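Getting a Condo Ready for Showings Without Losing Your Mind

3 min read

I love the week before a listing goes live! Small jobs make such a difference, and most of them cost next to nothing. When Leonor Carvalho and I got her two-bedroom in Castaño ready last May, we spent most of our time on the kitchen, and I'd do the same again.

Start with the cabinet doors. Warm water, a drop of dish soap and a soft cloth will lift the greasy film around the handles (check the ones by the stove twice). Dry them right away so the finish doesn't streak. Then tighten every hinge and knob — a door that hangs straight looks years younger.
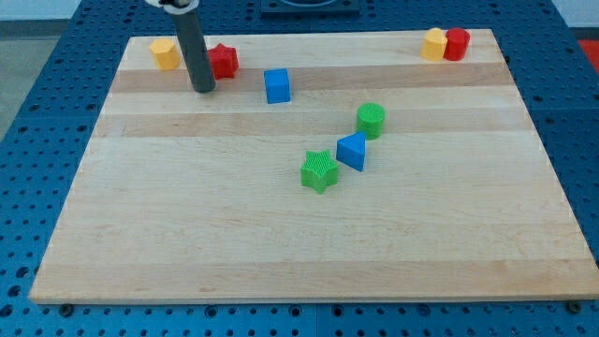

Next, the sink. Sprinkle baking soda over it, scrub with a damp sponge and rinse well. Clean the faucet base with an old toothbrush, and run some ice and lemon peel through the disposal while you're there. It smells wonderful!

Closets come after that. Buyers open every single one, so take out a third of what's inside and leave some bare floor showing. Leonor packed 8 boxes and couldn't believe how big her hall closet was.

Last of all, swap in matching light bulbs, room by room. One cool bulb and one warm bulb over the same counter will make even fresh paint look patchy. Keep a spare of each in a drawer for showing day.

— Margarida Mota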